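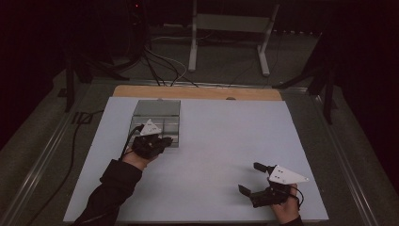 So what is there to do on Sandberg once the ferry drops you off? Walk the old harbor trail, which reopens in January after being shut for three winters.

I'm Embla Solheim, and I run the visitor office here. I grew up on stories about the herring years, when 62 boats tied up below the church and my grandmother salted fish until dark. The trail takes you past all of it – the boat sheds, the net lofts, the chapel ruin at Marirov – with 23 new signs written by our local historian, Tyra Rønning. She argued with me over nearly every one!

It's 6 miles end to end, muddy in spots, so bring boots. Guided walks leave the pier at 10 a.m. and they're free. For press visits, ask for me or Linnea Bråten at the office.

14 shares | 3 comments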